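SKITHOLM PUBLIC LIBRARY
BOARD OF TRUSTEES
Minutes of the Regular Meeting

Date: 26/07/2022
Place: Reading Room, Skitholm Public Library
Status: Approved as corrected

1. Call to Order
The Chair called the meeting to order at 6:30 p.m. A quorum was present. The Library Director and the Recording Secretary attended. Two members of the public signed the attendance sheet. One trustee was absent with notice.

2. Approval of Agenda
The agenda was approved with one change. The report on the roof was moved ahead of the Director's report so that the representative of Andero could leave early.

3. Minutes of the Previous Meeting
A trustee asked that item 7 of the previous minutes be corrected to show that the motion on meeting room fees was tabled and did not fail. The Secretary noted the correction. The minutes were approved as corrected.

4. Public Comment
A resident of Indadberg Road spoke about the book return on the east side of the building. The flap sticks in cold weather and patrons have been leaving items on the step. The Director replied that the hinge was replaced in April and asked to be told if the problem comes back.

A second resident asked whether the library would restore Sunday hours. The Chair stated that hours would be taken up with the budget and invited the resident to submit comments in writing.

5. Roof and Gutters
The representative of Andero presented the results of the roof inspection. The flat section over the children's room is holding water near the north drain. The membrane is sound elsewhere. The flashing at the old chimney has separated on one side and should be resealed before winter.

Andero recommended clearing and resetting the north drain now and putting off replacement of the flat section. Trustees asked whether the stains on the ceiling tiles came from the drain or from the chimney. The representative could not say without lifting the tiles and offered to do so at no added charge.

Motion to authorize the drain and flashing repairs under the existing service agreement. Seconded. Carried without dissent.

6. Director's Report
The written report was included in the packet. The Director added the following.

Summer reading registration closed with 1266 participants. Teen registration was again the weakest group – the Director believes the sign-up form is too long and will shorten it for next year.

The new catalog software, Amano, has been in use at both desks since the spring. Staff are comfortable with checkouts and renewals. Holds placed from home are still printing twice on some mornings. The vendor has been notified and a fix is expected with the next update. Until then staff are to check the shelf before acting on a second slip.

The part-time page position has been filled. The position in technical services remains open and will be posted again with revised duties.

Trustees discussed the overdue notices sent by Amano. Several patrons have said that the wording is harsh. The Director will bring revised wording to the next meeting.

7. Financial Report
The monthly statement was reviewed. Spending on electricity is over the amount planned, and spending on periodicals is under. The Friends of the Library transferred $1569 from the spring book sale, to be used for large print books and audiobooks.

A trustee asked why the copier lease appeared under two headings. The Director explained that the final payment on the old lease and the first payment on the new one fell in the same month. The heading will be combined going forward.

Motion to accept the financial report and approve payment of bills. Seconded. Carried.

8. Policy Review: Meeting Rooms
The Board resumed discussion of the motion tabled at the previous meeting. The draft policy keeps the small room free of charge to nonprofit groups and sets a flat fee for all others. It limits any one group to 12 bookings in a calendar year.

Two trustees felt that the limit would be hard on the quilting and chess groups, both of which meet more often. The Director noted that these groups use the room in the morning, when demand is low. After discussion the Board agreed that the limit should apply to evening bookings only.

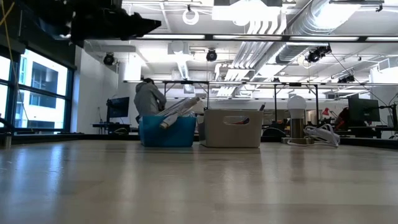

The draft was further amended to require that groups return furniture to its posted layout and leave the room by 15 minutes before closing. Language on food and drink was left as written.

Motion to adopt the meeting room policy as amended. Seconded. Carried, with one trustee opposed.

9. Old Business
Parking lot striping – The contractor has asked for a full day with the lot closed. The Director will choose a date and post notice at the entrance and on the website.

Local history collection – The Skitholm newspapers on microfilm have been inventoried. Several reels are brittle and should not be used by the public until they are copied. The Director is seeking price quotes.

10. New Business
The Board discussed the schedule for the Director's annual evaluation. Forms will be sent to trustees with the next packet and returned to the Chair in sealed envelopes.

A trustee proposed that the packet be sent electronically, with paper copies on request. There was general agreement. No motion was required.

11. Executive Session
None.

12. Adjournment
There being no further business, a motion to adjourn was made and seconded. The meeting was adjourned at 8:10 p.m.

Respectfully submitted,
Recording Secretary

Attachments on file at the circulation desk: Director's report, monthly statement, roof inspection report, meeting room policy as adopted.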